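How to fold shorts and short skirts with a patterned waistband

Soft shorts and short skirts are awkward things to fold. They have a stretchy or decorated band at the top, a curved seam down the side, and a hem that never quite runs parallel to the waist. If you fold them like a T-shirt they come out as a lump, and the lump falls open as soon as the drawer moves.

The method on this page suits anything short, dark and soft with a contrasting band. It takes very little time once you have done a few, and it works for sleep shorts, gym shorts, jersey skirts and most children's sizes.

What you need

A flat or gently padded surface, wider than the garment
A lint roller or a damp cloth
A drawer, box or shelf to put things in afterwards

A table is the usual choice, but a sofa seat or a footstool will do. Padding has one advantage - thin fabric grips it a little and doesn't slide away while you are smoothing. Use a plain, pale surface if you have one. Black cloth on a dark bedspread is hard to see properly, and you will miss a corner that has turned under.

Step one: shake and check

Hold the garment by the waistband, one hand at each side, and give it two sharp shakes. Check the pockets if there are any. Turn it the right way out and pull any drawstring level.

Do not fold anything that is still damp at the seams. Waistbands dry last, so pinch the band between finger and thumb before you start. If it feels cool, hang it up again and come back to it.

Step two: lay it down

Put it down with the waistband furthest from you and the front facing up. Pull the two top corners gently outwards until the band lies without ripples. Don't stretch it. Then run a flat hand down from the band to the hem.

Step three: fold in half lengthways

Take the right side over to the left so that the two ends of the waistband meet. On shorts, one leg now lies on top of the other. On a skirt, the side seams come together. Line up the waistband first and let the hem fall where it wants to.

You will now have a panel with one fairly straight side and one that slants. This is normal. Shorts are cut wider at the seat and the leg than at the waist, and no amount of tugging will make a rectangle out of them at this stage.
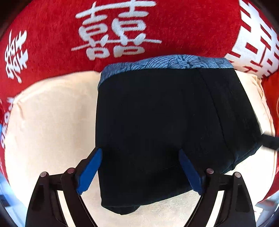

Othmane Mansour
Household and Laundry Editor, Plesgate Home Pages
Last updated 25 September 2018

Black cloth with a narrow blue-grey patterned band at the top is a good one to practise on. The band shows you where the waist is, even when the rest of the garment is too dark to read. Look for the long seam as well. It curves down from just under the band, and it can help you judge whether the cloth beneath is lying evenly.

Look along the bottom edge before you go on. If a small flap of cloth is poking out from underneath, slide a finger under the panel and draw it back in. Leave it and it will show in the finished fold. A slightly puckered hem can be left alone, as it will be on the inside.

Pale specks of lint stand out on black, and now is the time to deal with them. One pass of the roller in each direction is usually enough. Red and other brightly coloured plush throws are worth keeping off the folding surface itself, as they can shed on dark cotton.

Step four: square it up

Fold the slanting side in towards the middle until that edge runs straight down from the end of the waistband. On adult sizes this is a narrow triangle. On small children's shorts there may be so little that you can skip it.

Press the new edge with the side of your hand.

Step five: fold up from the hem

Bring the hem up to just below the waistband, leaving the band showing. Smooth it, then fold in half once more in the same direction. For a deep drawer you can stop there. For a shallow one, fold in thirds instead, so the packet is lower and firmer.

The band should finish on the outside. It tells you which pair is which when everything else in the drawer is black.

Step six: store it upright

Stand the packets on their folded edge, in a row, bands upwards. Fill the drawer until they hold each other up but you can still pull one out without dragging its neighbours. If the row is too short and keeps toppling, put a shoebox lid or a rolled pair of leggings at the end.

If it goes wrong

The packet springs open. The waistband is probably twisted inside. Unfold as far as step three, flatten the band and start from there.

There is a crease across the front. Faint creases in jersey drop out with wear. For a sharper one, turn the garment inside out and iron it on the coolest setting, keeping off any printed or raised pattern.

The fabric is too slippery to stand up. Roll it from the hem after step four and tuck the roll into the waistband.

Longer shorts and cropped trousers need one extra fold between steps four and five. Do that one at the knee.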